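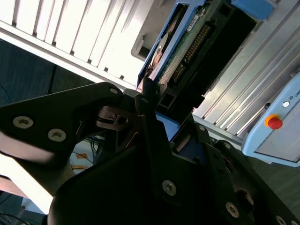

ok so I finally started on the drive drawer and I have opinions

every hard disk from every computer this family has ever owned lives in there. no labels. past me wrote "OLD ONE" on a sticky note and left it at that, thanks

I do love a drive where you can see the platter though. all that shine and it's just somebody's tax folders and 3,000 blurry pictures of a dog

also a big fan of the light blue plastic carriers!! everything else in computers is black or gray and then there's this baby-blanket color holding the thing your whole life is on

Afiq Lubis asked why I don't just toss the lot. Afiq. my sister's wedding is on one of these. I don't know which one

system so far: plug it in, listen, copy whatever comes off, write the year on painter's tape, stick the tape on the carrier and NOT on the drive (the glue gets gummy, ask me about June)

if it clicks I unplug it and it goes in the shoebox for Daranee, who has way more patience than me and a better dock

please don't hold them by the green board side, I know it's right there and it's handy, just go for the edges

first one copied over fine, 2,000 files, most of them ringtones?? who needed that many ringtones (me, I was 19)

10 more to go tonight if the coffee holds up. will post if I find the wedding

update, found a folder called "wedding" and it's a spreadsheet of chair rentals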